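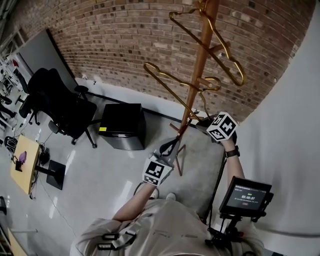
From: Tavion Abernathy
To: manipulation-club list
Subject: Re: [manip-club] hanger task, episode length and marker loss

On October uploads, the second reader of the hanger set wrote:

> I went through the first batch of the coat rack task. Two questions.
> 1. Several episodes start with the gripper already at the pole. Is that
> intended, or should the start pose be away from the rack?
> 2. The tag track on the hand-held gripper drops out when the jaws are
> low, near the legs. Do we throw those out or interpolate?
> Also the Dritine page still lists the old folder layout.

Replies in order.

1. Not intended. The start pose was never written down, so everyone picked their own. From the next session on: gripper at chest height, jaws open, one full step back from the rack, hold still until the timer on the chest display passes two seconds, then move. Episodes that begin at the pole stay in the set but get the flag start_near. Pekholm reads that flag already, so no change to the loader.

2. Depends on the gap. I ran the checker over all 591 episodes last night. 128 of them have at least one gap in the gripper track. Most gaps are short and linear interpolation on position with slerp on rotation is fine. Anything over 7 consecutive missing frames gets cut, and if the cut falls inside a grasp the whole episode goes to the reject folder. Please don't fill long gaps by hand — the last set had three of those and the replay on the arm was visibly wrong at each one.

The low-jaw problem is geometry. When the gripper points up at the pole from below, the cube face turns too far from the head camera and the detector loses the corners. Tilting the wrist outward a little brings a second face into view. The right-hand cube has far fewer dropouts in the same episodes, so I would leave its mount alone.

Other items:

Hangers. Keep using the wire ones for this task. They are thin and the depth is poor on them, but mixing in the plastic ones halfway would split the set. Plastic goes in a separate task under Crichton.

Straps. Check that the cube on the hand doesn't rotate when you make a fist. If it does, tighten it and redo the calibration clip before recording anything else.

Folder layout. Agreed, the Dritine page is out of date. Whoever has edit rights, please replace it with the text in the repo readme. I don't have them.

Checker script is in tools/ on the main branch. It prints gap counts per episode and writes the flags, and it won't delete anything unless you pass the prune option.

Tavion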